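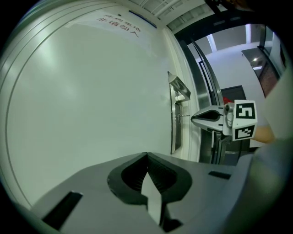
Three rules on keys

Jun 15, 2021

I moved out of the flat on Bistavcombe Road in May and was asked to hand back my keys. The letting agency, Hiren, wanted "all keys issued." I had been issued four. I handed over nine, and they took them without a word, which tells me I'm not the only one.

I have been thinking about keys ever since. My parents' house was built in 1976 and I don't believe a key has left it in all that time. There is a cookie tin in the hall closet, and when I was a kid I was sure it held 1000 of them. I looked again last month and it's 33, plus a padlock that none of them opens. Suitcase keys, bike lock keys, a key for bleeding radiators in a house that has never had a radiator. My mother will not hear of throwing one out. You throw it out, she says, and the next day you find the lock. She has been waiting on that lock for a good long while.

I used to laugh at this. Then I packed up my own place and found I'd been keeping a tin as well, only mine was a soup bowl and I called it "the bowl" so it wouldn't sound like a habit.

Anyway, I now have rules. There are 3 of them, and I've kept two.

The first is that every key gets a label on the day it comes into the house. I bought a pack of those little paper tags with the metal rims, and for a week I felt like the manager of a very small hotel. The trouble is what to write. "Back door" seems perfectly clear until you move, and then you own a key to the back door of your past. I've started adding the street.

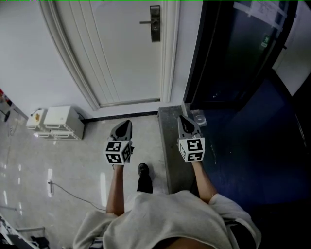
The second is that a spare has to live in some other building. I say this as someone who kept the spare for the old flat on a hook inside the old flat, where it was extremely safe. I found this out at eleven at night with a bag of frozen peas. The locksmith came from a firm called Dader, was inside in less time than it took me to apologize, and charged me what I would call a memorable amount. He looked at the hook on his way out. I looked at the peas.

The third rule is the one I've broken: if you don't know what a key opens, it goes. I got as far as the scrap metal bin at the dump with a sandwich bag of them. There was a long one in there with a round end, a really handsome thing, and I thought, well, that's obviously for something. So that one came home. Then it looked odd coming home alone, so a couple of the others came too - fine, all of them came. They're in the glove compartment.

The new place has one door and one lock, a big stiff brass affair with "Chatzigeorgiou" stamped across the front. You have to pull the door toward you and lift a bit while you turn, and the previous tenant left a note about it on the fridge, with a diagram. I've had two copies cut. One works. The other goes in beautifully and then does nothing at all, and I've put a tag on it that says "no," with the street.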